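Home | Lettings | Safety | Forms | Contact

Search this site: Enter keywords Go

Print this page | E-mail this page

Stodura Hall — Wash Room and Cleaning Kit Check
Jul 22, 2019

1. Hot tap temperature. Limit on the card is 5 degrees lower than the one in the Illwood handbook. Which are we working to? NOT PASSED until someone decides.

2. Floor drain. Clear. It was also "clear" last time, and the report after that said otherwise. PASS, for now.

3. Cleaning fluids locked away. Yes. Key hanging next to the lock. FAIL.

4. Lotell descaler, 300 ml. Label readable, lid tight. Claims to work in 90 seconds — I have yet to see it. PASS.

5. Metal bin, condition. Scuffs and scratches on the floor of the front section, and streaky marks on the divider. Siregar call this finish "wear-proof". Run a gloved hand over the worn patches before use. PASS with comment.

6. Bin contents. Hand brush lying on top of the striped cloth. The kit sheet says cloths are to be folded and kept apart from brushes. I doubt the sheet has been read. FAIL.

7. Clamps on bin rims. One each side, to be tested by hand before the bin is moved. Not tested today. OPEN.

8. Kit sheet up to date. Lists 18 items, several under names I don't recognise. FAIL.

Recheck in August. Items 1, 3, 6 and 8 to be put right first, item 7 on the day.
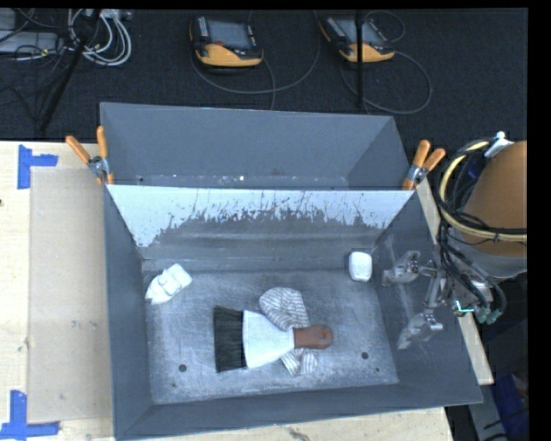
Items 5 to 7: metal bin with brush and striped cloth, clamps on side rims.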